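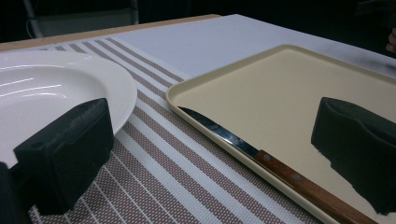
Unit 4: How a district plans its health services

Handout for the second seminar. Please read before the session and bring your own notes on the Tustton case.

4.1 What we mean by a district health system

In this course, a district health system means all services that a person can reach without going to the capital or to another large city. It includes the health posts, the health centres, the district hospital, the pharmacies and the ambulance. It also includes work which is often forgotten when people speak about health: clean water, school meals, waste collection, advice to young mothers.

Students who come from a clinical background sometimes start with the hospital and look outwards. I would ask you to try the opposite direction. Begin with one household in a village and ask where this household goes when a child has fever in the night, then when the grandmother needs her blood pressure tablets, and then when there is a difficult birth. The three answers are usually three different places, and the plan of the district must connect them.

4.2 Levels of care

First level. The health post, with one or two nurses. It gives vaccination, simple treatment, antenatal checks and advice about food and hygiene. It has no beds for the night.

Second level. The health centre, with at least one doctor during the day. It has a small laboratory, a delivery room and a few beds for observation.

Third level. The district hospital, with surgery, a blood store, X-ray and specialist clinics.

A referral is the passing of a patient from one level to another. We speak of upward referral when the patient goes to a higher level and of back-referral when the patient returns to the lower level with instructions for further care. In most districts the upward referral works more or less, and the back-referral is weak. The patient leaves the hospital with a paper, the paper stays in a drawer at home, and the nurse at the health post never sees it.

4.3 Case: the new hospital at Tustton

Torska is a hilly district with one main road. Until recently the old hospital stood in the market town of Vuvura, in a building which had first been a school. The regional government decided to build a new hospital of 560 beds at Tustton, which lies on the main road, 40 kilometres to the south. The old building in Vuvura became a health centre.

The arguments for the new place were as follows.

The land at Tustton was flat and already belonged to the region, so the building could start soon.
The road made it easy to bring in supplies, and specialists could travel there from the city.
The old building could not carry heavy equipment on the upper floor.

The arguments against it came mostly from the northern villages. For them the journey became longer, and the last bus back from Tustton left in the afternoon, before the specialist clinics had finished. A relative who wanted to stay with a patient had to pay for a room. These costs don't appear in the budget of the hospital, but they are real costs, and the families carry them.

Lorraine Yeoman, who worked as district planner in this period, wrote a short report which is in your reader. Please pay attention to her distinction between distance on the map and distance in hours. She gives the journey times from the northern villages separately for the dry months and for February, when the upper road is often closed by mud. Her point is that a plan based on the average journey is a plan for a patient who doesn't exist.

She also describes a meeting held on a Sunday in Vuvura, where people asked much more about the pharmacy than about the operating theatres. The planners had prepared no answer on this question. It was settled later that the pharmacy in the health centre would keep its old opening hours.

4.4 Capital cost and running cost

Capital cost is the money which is spent once: land, building, large equipment. Running cost is the money which is needed every year: salaries, medicines, electricity, repairs, food, cleaning.

It is easier to find capital than running money. A donor or a minister can open a building and there is a ceremony. Paying the nurse's salary in the sixth year gives no ceremony. For this reason many districts own equipment which they can't afford to use. When you read a plan, look first for the table of running costs. If there is no such table, write this down as your first remark.

In the Torska plan the running costs are given for the hospital, but for the health posts there is only one line, "as before". Consider whether this can be right, if the hospital is going to send more patients back to the posts for follow-up.

4.5 Prevention in the plan

Almost every health plan says in its introduction that prevention is important. To see if the plan means it, go to the pages with the staff numbers. Who does the work on nutrition, on school health, on safe water? Is it somebody's full job, or is it added to the tasks of a nurse who already has a full day?

In Torska there was a small programme with the name Lemma. It trained women from the villages to visit families with children under two years, to weigh the children and to talk about feeding. In the first version of the plan the programme stood under "other activities". In the final version it has its own chapter and a modest budget, but the women are still paid per visit and have no contract. We will discuss in the seminar what effect the payment per visit may have on the remote houses, where one visit takes half a day.

4.6 Terms to know

Catchment area: the area from which a health facility normally receives its patients.
Coverage: the share of the people in need of a service who in fact receive it.
Bed occupancy: the share of beds which are in use, on average, in a given period.
Bypassing: when patients pass the nearest facility and go directly to a higher one.
Out-of-pocket payment: money paid by the patient or the family at the moment of using the service.

4.7 Preparation for the seminar

Read the Yeoman report, the sections on transport and on staff. The annex with the building drawings can be left out.

Draw a simple map with the three levels of care in Torska, and mark on it where a back-referral could get lost.

Write half a page on this task: you may move a small part of the hospital's running budget to the health posts. Say what you would pay for with it, and which service in the hospital would then have to wait. Handwritten text is accepted if it can be read by others, as we will exchange the papers in pairs.

Students who missed the first seminar should also look again at Unit 3, mainly the part about coverage, because the calculation is not repeated here.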